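Residents' Newsletter – Gramum House
Last updated: June 2018

Changes to the Care and Cleaning of Shared Lounge Furniture

The management office has completed its review of the shared lounges and is introducing new arrangements for the care of upholstered furniture. They apply to all 7 lounges in the building and to the reading room on the ground floor. Residents are asked to read this item in full, as some of the arrangements depend on their cooperation.

The review began in February, when several residents wrote to the office about the condition of the seating. Most of the letters concerned flattened pile, marks left by drinks, and cushions that had moved from one lounge to another and had not been returned. The office inspected 26 pieces of furniture and found that the greater part were sound and needed cleaning only. Three armchairs had damaged frames and have been withdrawn from use. They will be replaced before the fall.

Cleaning has been placed with Fellora, which already looks after the carpets in the stairwells. Under the new agreement, each upholstered piece will be vacuumed weekly and given a full fabric cleaning twice a year. A lounge will be closed for one day while its full cleaning is carried out, and a notice will be posted on the door beforehand. Residents who have reserved a lounge on a closing day will be offered another room.

Velvet and other napped fabrics require particular attention. The pile lies in one direction, and pressure or moisture will push it over and leave patches that look lighter or darker than the fabric beside them. These patches are usually not stains. In most cases they can be lifted with a soft, dry brush, worked gently along the pile and never in circles. Residents should not apply water, household cleaner, or steam to a velvet seat. Where something has been spilled, it should be blotted with a clean white cloth and reported to the front desk the same day.
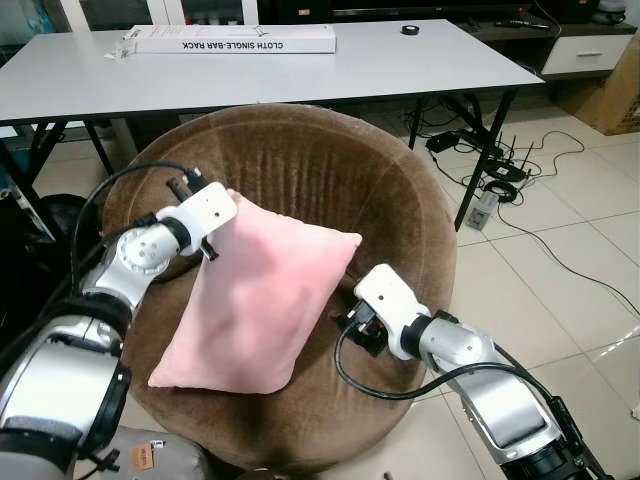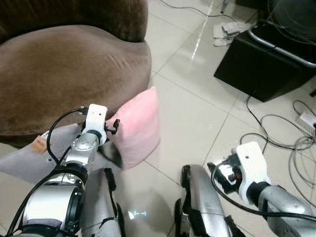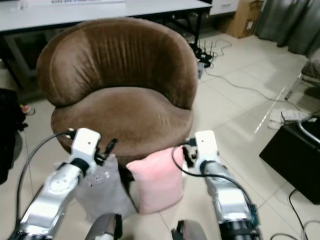
Brown velvet seating and a pink cushion.

Loose cushions will now be assigned to a particular lounge. Each cushion will carry a small sewn tag with the name of the room on the underside. A cushion found in the wrong place may be handed in at the front desk or simply returned to the lounge named on its tag. Covers with a zipper will be removed and washed monthly – residents are asked not to remove them for washing at home, as several have come back too small for their inserts.

Sunlight is a further cause of wear. The lounges on the south side receive strong light through the afternoon, and the backs of the chairs nearest the windows have faded unevenly. The office has ordered lined curtains from Yuen for these rooms. Until they are fitted, the existing blinds should be lowered after lunch during the summer months. Chairs should also be kept well away from radiators once the heating season begins.

The cost of these measures will be met from the existing maintenance budget. No supplement will be added to the monthly charge this year. The replacement armchairs will be purchased through the building's reserve, as provided for in the house rules.

Vilhjálmur Ketilsson, building manager, has asked that comments on the new arrangements be made in writing. Forms are available at the front desk and may be left in the box beside the mailroom. A copy of the cleaning schedule will be posted in each lounge, and large-print copies may be requested from the office.

This site uses cookies to remember your preferences. By continuing to use the site, you accept our cookie policy.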